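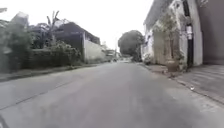

Lasoreo publishes code of practice for pavement and roadside robots, 40 pages, no diagrams of the future

Drorkton, Saturday, April 6, 2019 - Lasoreo, which builds and runs small delivery robots, has today published the rules it makes its own machines follow on residential streets. The Drorkton Code is free to download and may be copied by anyone, including our competitors, several of whom could do with it.

The code covers speed, stopping, lighting, noise, what a robot does when it loses its signal, and who has to go and fetch it. It was drafted with Fletelov, the firm that audits our safety records, and tested over 1,160 hours of street running that ended in February.

Most of the writing concerns streets with no painted lines. A machine that has been taught to respect a lane marking needs something else to respect when there isn't one, and on a good many roads where people live there is a kerb on one side, a sloping apron on the other and a hedge with ambitions. Section 3 sets out how a robot should choose its line on such a road, how far it should keep from walls, poles and planters, and when it should give up and wait.

Litter has a section of its own. Early drafts told the robot to treat any unknown object on the ground as an obstacle, which produced a very safe machine that would stand guard over a crisp packet until relieved. The published rule lets it pass a small, still object at walking pace with clear space on both sides. If the object moves, the robot stops.

"We had 91 rules at one point and I could not remember the first ten," said Anas El-Sayed, head of street operations at Lasoreo. "If I can't hold them in my head, I don't see why a resident should have to guess at them from behind a parked car. So we cut the ones that were there to make us look thorough. It hurt a bit."

Among the rules that survived:

A robot gives way to everybody, in both directions, at all times. This includes cats.

A robot does not wait in front of a gate, a dropped kerb or a front door that isn't the one it is delivering to.

Pictures from a robot's camera are used for steering and for incident reports. Those kept for a report are deleted after 100 days unless the report is still open.

Every robot carries a telephone number, and the number is answered by a person. We are aware that this is considered old-fashioned.

Fletelov will check Lasoreo's fleet against the code twice a year and publish what it finds, pleasant or otherwise. Siddiqui, the parcel firm whose deliveries we carry, has agreed to make the code a condition of its contracts with us.

"Somebody will write in to say we've got the section on hedges wrong," El-Sayed added. "They may be right - I have read more about hedges this winter than I ever planned to. We'd like the letter anyway."

Comments on the first edition are open to residents, councils and other operators. Replies will be published with the second edition, with names removed on request.

Printed copies of the Drorkton Code are available from the Lasoreo press office. Interviews with Anas El-Sayed can be arranged on weekday mornings.

Ends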